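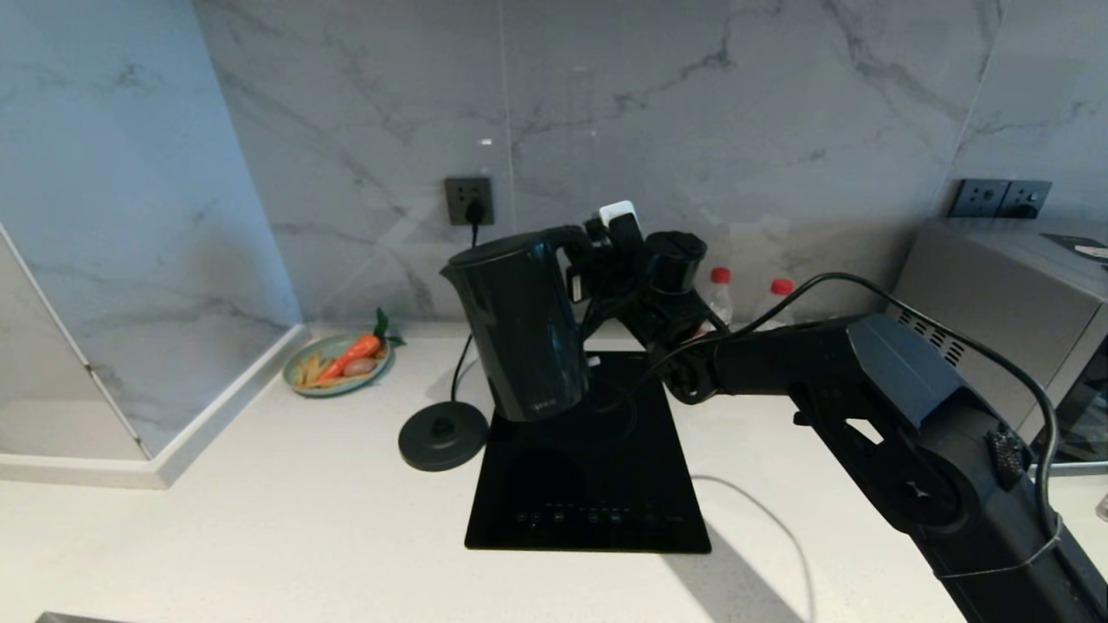
4.2 The kettle task

The second half of the course was built around one chore: moving an electric kettle between its power base, the counter and the induction cooktop. Students worked in pairs and had one Tuesday session per week on the arm. Each pair wrote its own task sheet, collected its own demonstrations by teleoperation, and trained a policy with the Lulura toolkit, which the class had already used for block stacking in the first half.

We picked the kettle for the handle. A curved handle can be grasped at several heights, and the choice matters later -- a grasp near the top lets the body swing, while a lower one brings the fingers close to the side of the kettle. The kettle was kept empty in all sessions. Other items were left on the counter, and pairs were free to move them between demonstrations.

Over the term the class recorded 1,862 demonstrations. After review, 1,027 were kept for training. Most of the rejected ones had a pause of more than 10 seconds or ended with the kettle set down across the edge of the cooktop. Review was done by the students themselves, with a second check by Dalia Baranauskienė, who also ran the lab sessions. 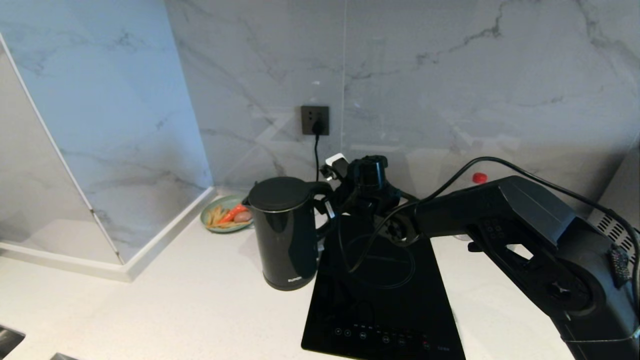
Figure 3. The gripper at the kettle handle, with the kettle on the counter to the left of the cooktop.

Did students need earlier experience with robot arms to complete the task? Most had none, and the two preparatory labs on joint limits and gripper control were enough for them to start recording.

Task sheets differed more than we expected. The Tirkach pair (pairs chose their own team names) split the chore into four steps and scored each one. The Belkadi pair scored only the final position of the kettle, and had trouble saying why a run had failed. Their policy reached the goal in 61 percent of test runs, but the written report could not separate poor grasps from poor placement. In March we asked all pairs to score the grasp and the placement separately, and this rule was kept for the final reports discussed in Section 5.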